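Hand-held gripper comparison

A hand-held gripper comparison is a bench trial in which a person works the gripper themselves, with no arm attached, to see how the fingers cope with everyday objects. I've been running these since August and keep adding to this article as I learn more (corrections welcome, Ozan Eren has already sent me a pile!).

Background

The usual way to judge a gripper is to bolt it to an arm and let the controller do the work. The trouble is that you end up grading the arm. Kofi Tsikata and I lost most of a month that way at Vollum, blaming a set of fingers for what was really a badly tuned wrist. Holding the grippers in your own hands takes the wrist out of the argument, and you feel a slip the moment it starts.

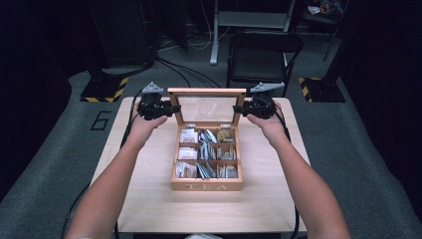
Picking the test object matters more than I expected when I started. I wanted something with a hinge, a thin edge and contents that would tell on you if you bumped it. A tea box does all of that, and ours has nine compartments full of paper and foil sachets, so a clumsy approach from either side of the raised lid has plenty to knock into. Adalberto Godoy prefers a toolbox, and we still argue over it.

Finger pads

We compared two pad types, which we call Kisto and Jarman after the shelves they came off. Kisto is the soft one. It forgives a crooked approach, and I love it for anything varnished, but it creeps a little under a long hold. Jarman is stiffer and gives you a much clearer sense of contact, though it'll skate on a smooth edge if you come in at an angle.

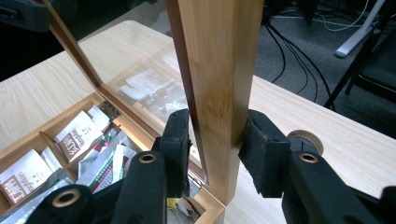

Each pad got 200 closes, split between my hands and Debora Barbieri's, and we swapped sides halfway through so that neither of us could favor our good hand. Debora grips a lot harder than I do, and it shows in her numbers. I logged 47 slips with Jarman and far fewer with Kisto, but please don't read too much into that until a third person has had a go.

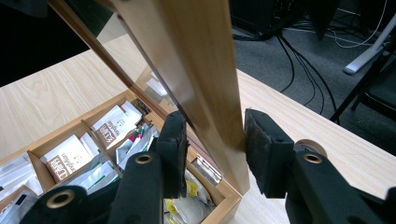
Gripper fingers at the frame of the raised glass lid.

Open questions

Prys Eynon wants the whole thing repeated on the Grovier controller, with the same pads and the same box. I'm all for it, once the new cables arrive.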